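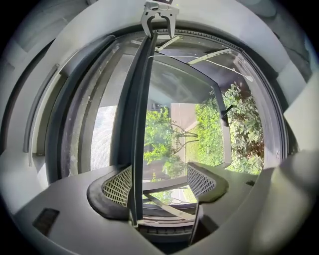 Duas semanas com a pinça manual da Wada, versão com câmara. Notas rápidas antes de devolver a unidade de teste.

Primeiro o que interessa: os dedos. Borda de borracha preta, painel de malha branca em grelha, e agarram bem coisas estreitas. Experimentei caixilhos de janela, puxadores, cabos de vassoura, um tubo de cola. O caixilho era o que me preocupava - perfil comprido, acabamento mate, pouca coisa para morder. Na imagem está entre os dois dedos, quase na vertical. Nas minhas sessões escorregou poucas vezes, quase sempre por culpa minha, que apertei de lado.

Campo de visão: largo. Largo demais? Apanha o corpo cinzento da pinça dos dois lados e os cantos ficam pretos. Para treino serve, para mostrar a um cliente nem tanto. Contraluz melhor do que esperava, com sol forte lá fora ainda se percebem as folhas do arbusto e a rede mosquiteira.

Peso: 263 gramas sem bateria, na minha balança de cozinha. Ao fim de meia hora o pulso queixa-se na mesma. O Lourenço Godinho tem a mão maior e não se queixou de nada.

Bateria - cerca de 100 minutos. O folheto promete mais. Carregador proprietário, irritante.

Software: o pior. O Plunon pede calibraçao sempre que se muda de dedos, e a exportação encravou-me em 13 gravações. Escrevi ao suporte, respondeu a Dorothy Lambert no dia seguinte, simpática, mandou uma versão corrigida. Já não encravou. A calibração continua lenta.

Preço: 129 euros por mês em aluguer, dedos de substituição à parte. Para um laboratório pequeno é aceitavel. Para usar uma vez por outra, não.

Prós: aderência, lente, suporte.
Contras: carregador, calibração, pega curta.

Nota: 7 em 10. Alugava outra vez, comprar ainda não. Falta testar com luvas.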